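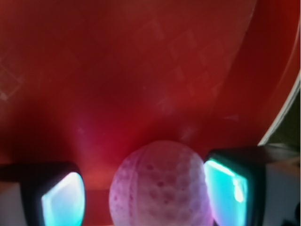
Can a machine tidy up after you yet?

Some of it, slowly, if you don't mind standing nearby with the door open and your phone charged.

We have been asking since April, in a rented unit in Clitville with bad heating and a good coffee maker. Gundora is the name of our gallery of attempts, most of them at jobs a seven-year-old will do for a cookie. Magalhães is the arm. Sekus is the software that tells Magalhães what to do and then, quite often, tells it again. We post the work as it goes, with a line or two each, and we try to keep the bragging down to what the log will support.

Balls and bins
A dimpled ball, two black fingers with glowing cyan pads, and a great deal of red wall. Putting toys away sounds like the easy end of housework. A curved container is a rude place to send a gripper, though, as the sides lean in on you and a ball would love to be somewhere else.

The pads are where most of our evenings go. Squeeze too lightly and the ball stays home. Squeeze too hard and it leaves like a bar of soap. People sort this out before they can talk, and not one of them has ever been able to tell us how.

The tally
2,621 tries in the log so far, all chores together. The first 500 we keep mainly for humility. We count a try as good when the thing ends up where it was supposed to go and stays there while somebody walks over to check. Under the old rules it only had to get there, and our numbers were much prettier.

What we'd hand over today
Moving one known object from one known place to another, overnight, with the lights on. A shop with a dull bin of identical parts could get some use out of that. A kitchen after a birthday party could not.

What we wouldn't
Laundry, anything with gravy, anything belonging to a cat. Fitted sheets are on the list for the year we retire.

Coming next
Four more chores are on the whiteboard, and two of them have been there long enough to stain it. Sorting silverware is first, once we agree on whether a spork is a fork - the software has no opinion and the rest of us have too many. New pictures go up when there is something to show, usually after 2 in the morning.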